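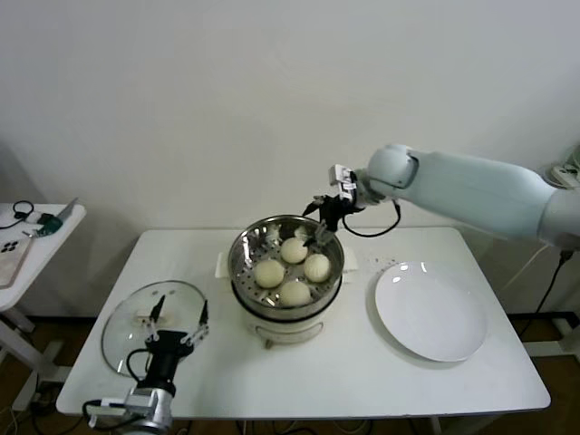 **Gaspard Lacroix**
*Columnist, food and home*

# The timer is guessing

Every electric steamer I have owned came with a little chart. Broccoli, so many minutes. Fish, so many minutes. Buns get a line of their own, usually near the bottom, and the number next to them is stated with the confidence of a train schedule.

I don't believe the chart. I have followed it in three apartments, at sea level and well above it, and it has been right perhaps as often as I would have been with my eyes shut. A bun straight from the freezer and a bun shaped that morning are different objects. The chart has one line for both.

My friend Jaanus Sakalauskas thinks I'm being unfair. He lives in Warkunel, cooks for a big family, and says a bad number is better than none at all, since a beginner has to start somewhere. Fair enough, but beginners trust numbers. They set the dial, leave the room, come back to gummy dough and decide that they can't cook. The booklet never gets the blame.

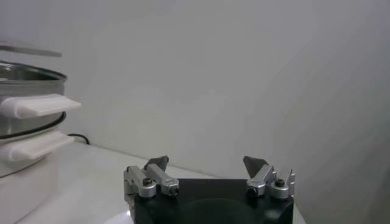
*Photo: Jaanus Sakalauskas*

Recipe sites are worse. Last August I went looking for a plain bun recipe and landed on one that ran to 2000 words before the flour showed up. It asked for 223 grams of it -- not 220, not 225. I'd love to know what those last 3 grams were doing. My kitchen scale jumps when somebody shuts the fridge.

Precision like that looks like care. I suspect it's mostly arithmetic: someone took a recipe in cups, ran it through a converter and pasted in whatever came out. Then the next site copied it, and by now it reads like tradition.

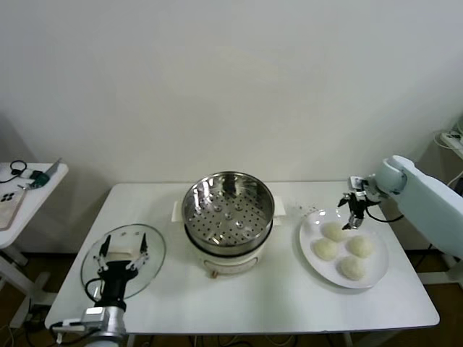
## What I'd print instead

Tell me what done looks like. Tell me the top should spring back when I press it, and that the middle should tear into layers and not smear. Tell me to keep the water at a steady boil and to open one up if I'm unsure. My grandmother taught the whole thing this way and never owned a timer, though I'll admit she also ruined a batch now and then and blamed the weather.

Jaanus says nobody will read a paragraph when they could read a number. He may be right about that. I would still like one manufacturer to try it, in the space where the chart goes, and see how many people write in to complain.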